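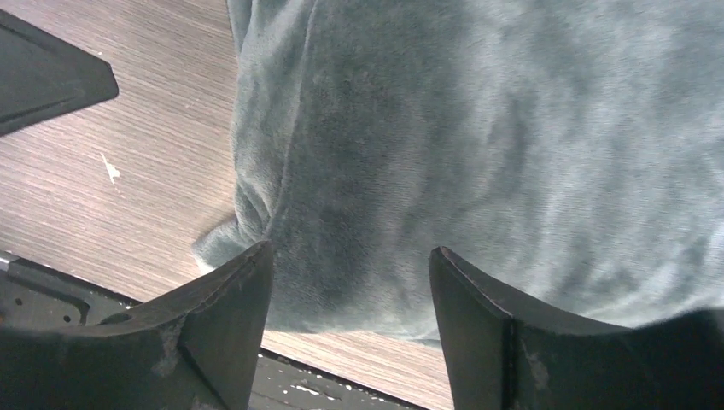 Figure 1. Open fingers at the plush cloth, wrist view.

3. Rules for the cloth-handling cell

Our group (Piret Siliņa, Emil Aebischer, Margus Kütt) wrote a short operating standard for the Sundonen cell and applied it through February. The draft had 98 lines. The version in use has nine rules, and Domenica Moser reviewed it on March 10, 2025.
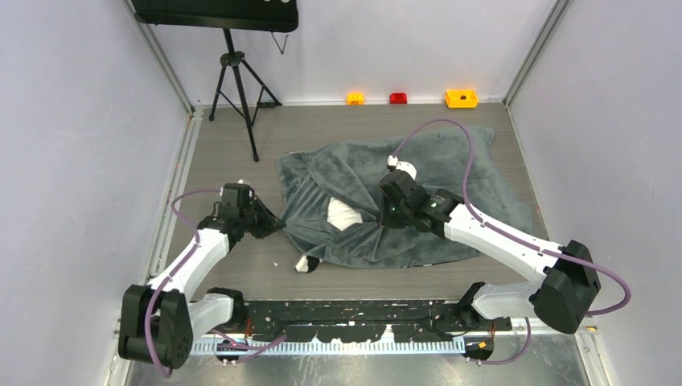
Rule 4 covers shared reach. Only one arm may enter the cloth until its gripper has stopped; the other holds position. Cable slack is checked before the second arm moves. The purple cable on the right arm rises in a tall arc over the blanket, and an arc of that kind must be counted as part of the arm's swept volume — the first draft counted only the rigid links.

Rule 5 limits closing speed on soft items to 400 counts per second. The limit applies to both grippers and may not be raised by the operator during a session. 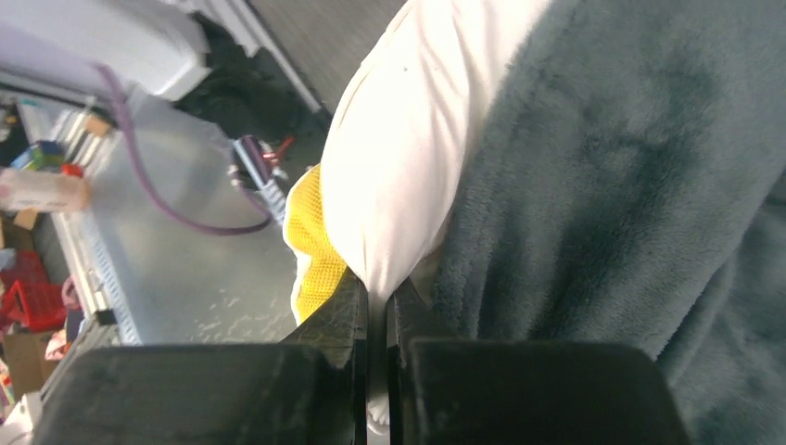
Rule 6 requires a stop and a log entry whenever a grasp takes in more than one item. The log held 2353 entries at the end of the period, and about a tenth lacked an operator code. Those were excluded from the review.

Rule 7 requires a wrist view to be saved after every closed grasp on plush fabric, before any lift.

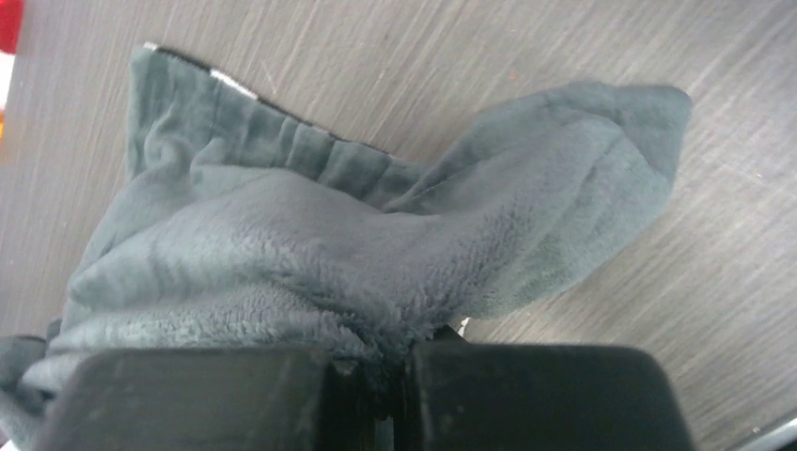

4. Open points

Rule 5 has no test method yet. Alois Frei proposed the Randetti procedure, which we have not tried.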